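From: Tiburcio Galindo
To: Table & Kitchen list
Date: 22/03/2020
Subject: Re: [table-kitchen] glass tops, yes or no?

Hi all,

Vinzenz, I read your message over breakfast and then had to go look at my own table, so thanks for that!

Vinzenz Oberholzer wrote:
> We are down to two tables. One is the Pärn, solid oak, 800 at the
> shop in town. The other is a little glass one for 300 and my wife
> loves it. I keep picturing bowls sliding around and fingerprints
> all day long. Does anyone on the list really eat at a glass table,
> or is it just for magazines and a vase? Also, what do you clean
> it with?

Yes, we eat at ours, every meal, and have for 11 years (it came with us through two moves wrapped in every blanket we own). The sliding thing never bothered me. What did bother me at first was the noise - put a bowl down a little too hard and the whole house knows you're having noodles. You get used to setting things down gently, or you buy those clear stick-on dots and put them under the bowls you use most. A pack of 100 lasted us for ages.

Fingerprints, well, yes. And sauce. If you want to know what one looks like at the end of a meal, with the chopsticks still across the bowl and a charging cable wandering over the top:

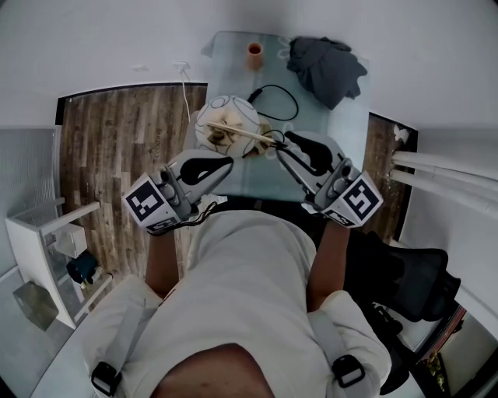
Clearing-up time at the glass table, little orange-brown cup still at the back.

I do like the way the glass has that bit of blue-green in it. Ours sits on a dark plank floor and I think that helps a lot, because over our old pale carpet it looked sort of cold. What color is your floor, Vinzenz? I'd think about that before the price.

For cleaning I've tried most things. The Javance spray smelled nice and left streaks. Now it's warm water with a drop of dish soap, then a dry cloth right away, and I mean right away, go answer the phone and you'll be starting over. Wipe under the edges too, that's where the soy sauce goes to hide. Dried rice comes off with a plastic scraper, never the green side of the sponge (ask me about the scratch near my chair).

If you've got small kids or a habit of dropping cast iron, get the oak. Otherwise I'm with your wife on this one.

Does anybody still have the Flendemetti placemats that came up here last May? I'd take four if you're tired of them.

Tiburcio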